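Cómo ordenar un estante de zumos pequeños sin perder la tarde

Publicado en Trastienda y mostrador

Hay manuales de reposición que prometen subir las ventas con solo mover los envases de sitio. Yo no me lo creo. Un estante ordenado se limpia antes y se repone mejor, y con eso me conformo. Lo de "duplicar la rotación" lo leí en un folleto de Rowlands y sigo esperando a ver las cuentas.

Lo que necesitas: un paño húmedo, otro seco, una caja vacía y el género que vas a colocar. El organizador de plástico de Mirow que recomiendan en todas partes lo tuve un mes. Ocupa sitio y los briks se enganchan al sacarlos.

1. Vacía el estante por completo. Limpiar empujando los envases de un lado a otro solo cambia la suciedad de lugar.

2. Pasa el paño húmedo y luego el seco. Si la balda es metálica y la pintura está saltada, no frotes con estropajo.

3. Mira las fechas antes de colocar nada. Lo que caduca primero va delante, aunque el envase sea menos vistoso.

4. Reparte por marcas, cada una en su mitad. Dos filas bastan para los briks pequeños: con tres, la de atrás se queda olvidada hasta la siguiente limpieza.

5. Coloca primero la fila de atrás, con un dedo de separación entre envases, y después la de delante. Agarra el brik por la base o por el costado, nunca por la esquina superior, que se abolla enseguida. 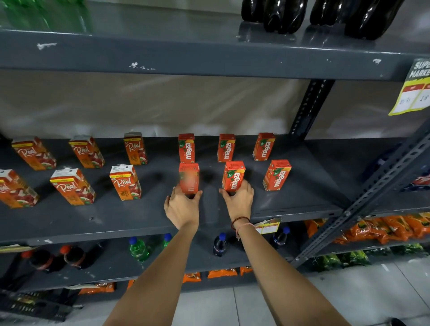
6. Gira cada envase hasta que el nombre mire al pasillo. Benedicta Aryee, que me enseñó a reponer, insistía en alinearlos con una regla. Lo probé y nadie notó la diferencia, así que a ojo vale.

7. Comprueba los precios. Si el envase ya lo trae impreso, no pegues otra etiqueta encima - tarde o temprano las dos cifras acaban siendo distintas y la discusión es en caja.

8. Deja las botellas grandes para otra balda. Mezcladas con los briks tapan la mitad y al cogerlas se llevan por delante lo que tengan al lado.

¿Cada cuánto hay que repetirlo? Las guías dicen que a diario. En un comercio pequeño me parece exagerado: yo enderezo la primera fila al cerrar y vacío la balda entera cada 10 días. En enero, con menos movimiento, incluso lo alargo.

Nerys Bevan me escribió para defender el orden por colores. Queda bonito - hasta que un cliente pregunta por un sabor y hay que buscarlo. Si alguien lo ha mantenido más de una semana en una tienda abierta al público, que me lo cuente en los comentarios.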